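Shared-bench rule (robotics)

From Skeltitden, the workshop practice reference
Last revised 2025-07-31

The shared-bench rule is a guideline for small robot arms that work on the same table as one another. In its usual wording, two arms may share a bench only if each has a stated home position, each can be stopped by one switch that stops both, and everything lying within reach of either arm has been put there on purpose. It is most often met in teaching labs and small workshops. It has no legal force and should not be confused with the safety standards that apply to industrial robots, although suppliers have sometimes let buyers confuse them.

Origin

The rule is generally traced to a handbook by Jouko Tikkanen, written for the training firm Stallier. Tikkanen gave no test results for it. His text says the rule came from "ordinary bench experience", and later writers have repeated it with more confidence than that phrase can carry. The equipment maker Moodley adopted it in a slightly altered form, dropping the single switch and asking for one switch per arm within reach of the operator. The two versions are still quoted as if they were the same.

Main provisions

Most printed versions contain the following:

Speed. Arms are to be run at no more than 200 millimetres per second while a person is at the bench. The figure appears without a source in every edition.

Overlap. The area both arms can reach is to be marked on the table or in the software. Tape is accepted. Zanele Dlamini has pointed out that tape marks a flat area while arms collide at any height, and that a wrist or an elbow can cross a line the gripper never goes near.

Loose items. Hand tools, small parts and containers are allowed if the task calls for them. Anything else is to be cleared before the arms are powered.

Cables. Cables must not hang where the other arm's gripper can catch them. The Moodley version adds that slack is to be checked with the arm at full stretch.

Log. Each contact between arms is to be written down, including those that do no damage.

Compliance in practice

Claims about how widely the rule is followed deserve caution. Prodine, which sells training courses based on it, has advertised "100 per cent compliance" among its clients, a figure taken from forms the clients filled in themselves. A review by Kagiso Radebe and Tumelo Ngcobo looked at seven workshops that had signed up to the rule. All seven had a copy on the wall. Two kept a contact log, and one of those had no entries after November.

The loose items provision is the hardest to judge. Sorting and handling tasks need a varied table, so a crowded bench may be fully within the rule, and a nearly bare one may break it. Nothing in the wording lets an inspector tell the difference without asking the operator what the task is.

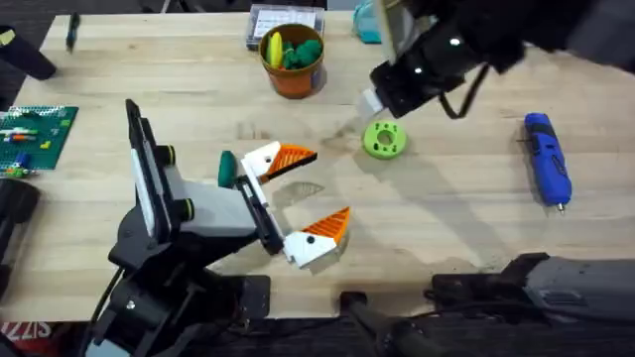

Two arms at a shared wooden bench, with a rotary tool, a green LEGO baseplate and a storage box on the table.

Criticism

Thabiso Sibiya has argued that the rule is really a tidiness rule with a speed limit attached. In his view it says a good deal about what is on the table and very little about gripping force, pinch points or what an arm should do when it loses its signal. Defenders reply that it was meant as a starting point for people with no safety training. That may be fair, but the handbook does not say so, and Stallier's own course notes call it "sufficient for bench work".

There is also disagreement over the shared switch. Stopping both arms at once is simple to teach - it can also leave one arm holding a part that the other was about to take. No published comparison of the two switch layouts is known.

See also: Emergency stop; Home position; Reach envelope; Workcell marking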